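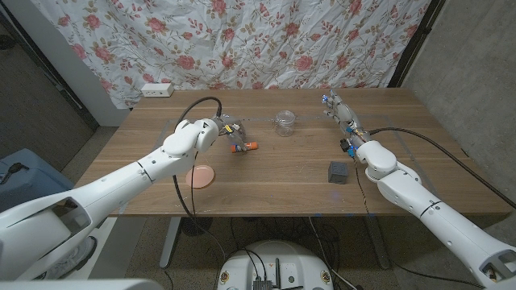
Robotic arm and glue stick at a wooden table.

Progress report to the Deligiannis Foundation
Fourth World Meeting of Trakari Associations
Prepared by Evdokia Katsaros, program office, Tanmont
29th April

Status

Preparations for the September meeting are on schedule except for the visa letters and the interpretation contract, both covered below. The second installment of the grant has been received and is partly committed.

Delegates

Member associations had until the end of last month to name their delegates. We have 521 confirmed names. The hall at Tanmont seats 806, so there is room for the late associations and for guests from the regional council. Two associations in South America merged over the winter and have asked to keep both of their delegations. The bylaws do not cover this. Vangelis Stefanou has written to them proposing that they keep both delegations for this meeting with a single vote, and that the question go on the agenda under bylaws.

Youth delegates are still fewer than we promised in the application. We set aside 200 places for people under 30 and have filled 140 of them. Most of the gap is in North America, where the meeting falls in the first weeks of the college term. We have moved the youth session to the opening weekend and will reopen nominations for that group only.

Registration

All delegates are now registered through Navilex. Moving the records over from the old spreadsheets took longer than planned, mainly on account of names spelled one way in a passport and another way in an association's own lists. The passport spelling is now the one used on badges and on the voting roll. Associations can see their own delegation but not the others.

Visa letters

Invitation letters have gone out to all delegates who asked for one before the first deadline. The second batch is late. The ministry changed its form in the middle of our mailing and the letters had to be redone with the venue's registered address in place of ours. They are signed and will go out this week – we have asked associations to warn their delegates not to book consular appointments until the new letter is in hand.

Program

The working groups have agreed on three plenary sessions: language schools, property and inheritance questions for families abroad, and the election of the new council. The language schools group has sent in its paper and it is being translated. The property group has not settled on a speaker. Its first choice declined, and the group wants a practicing notary who can answer questions from the floor.

The request from some members for a separate session on dual citizenship was discussed and turned down for lack of time. It will be taken up in the property session, which has been extended by an hour.

Interpretation

We received two bids. The lower one leaves out Portuguese, and the higher one is over the budget line. We would like to take the higher bid and cover the difference from printing, where costs are down after the decision to send the resolutions electronically. This moves money between budget lines and needs the Foundation's approval in writing. A reply before the end of next month would let us hold the price.

Next steps

Before the next report we expect to sign the interpretation contract, close youth nominations, and send the draft resolutions to all associations. The bylaws allow them 60 days for comment. Receipts for the period are attached, and Vangelis Stefanou can answer questions on the accounts.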